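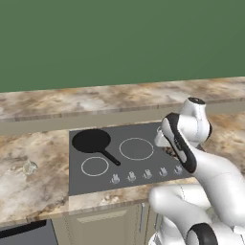 Progress report to Brarance, September
Prepared by Lensa Gebru for the Waser project

We have a good month to report! The simulated kitchen is running properly now, and the stove tasks we promised in the spring plan are in training.

The question is still the one in the proposal: can an arm learn a kitchen job in simulation from a small set of demonstrations, if we then vary the kitchen itself? Amanuel Lencho recorded 48 demonstrations by remote control. Our generator, Teshome, replays pieces of them in changed kitchens, with the cooktop shifted, different stone on the counters, and the pan started on another burner. That gave us 3000 usable runs for training.

Two tasks are covered so far: moving the frying pan from one burner ring to another, and turning a chosen knob on the front of the cooktop. We test each policy on 400 kitchens it never saw in training. The pan task is going really well, and the policy trained on the varied kitchens beats the one trained on Amanuel's recordings alone by a wide margin. I was hoping for a gain, but I didn't expect to see it this early.

Knobs are harder. They are small and close together, and the arm often blocks the camera's view of the one it wants. Most failures are a turn of the neighboring knob. Adding a second view from the wrist helped in a first try, and we want to repeat that with more training seeds before we claim anything.

We lost 4 days to a contact bug that made the pan slide when the gripper closed on its handle. It's fixed, and all the pan runs were made again afterward.

Next: finish the wrist view comparison, add cabinet doors as a third task, and move the training jobs over to Zoltport, where the queue is shorter. Spending is in line with the plan and we are not asking for any changes.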